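Good Help in a Small Kitchen

The Vanags table kit came to us from Lemmont in two heavy boxes, and I'll admit I left them in the hall for most of a week before I got up the nerve to open them. I needn't have worried! The arm clamps on in minutes, and the Litwood software (bundled in with the price, bless them) walks you through the rest at a nice, easy pace.

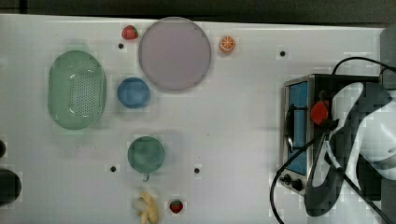 How much does the kit cost?

The full kit sells for $1765, with the arm, the gripper and a year of Litwood included. A second gripper adds $200.

I spent a good many happy evenings with it, teaching it one small chore and then another, and it's a patient pupil, if a slow one. My one real grumble is the manual, which sends you hunting back and forth between chapters. Lemmont tells me a new edition is due in August, and I'll be first in line for it.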